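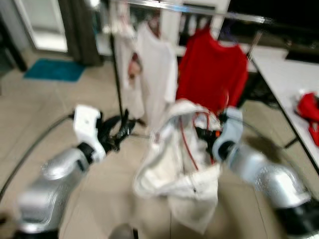

Rote Pullover und Weißes auf einer Stange?

Tincuța Văduva
Hallo ihr Lieben, bei mir hängt alles auf einer einzigen Kleiderstange, auch frisch Gewaschenes. Kann mein roter Pulli auf das weiße Hemd daneben abfärben?

Aurelia Barbu
Trocken passiert da nach meiner Erfahrung nichts – feucht würde ich aber schon gut 15 cm Abstand lassen, gerade bei neuem Rot. Und Kapuzenjacken bitte vorher ausschütteln, dann knittern sie nicht so arg!

Damián Cervantes
Farbfangtuch mitwaschen, fertig.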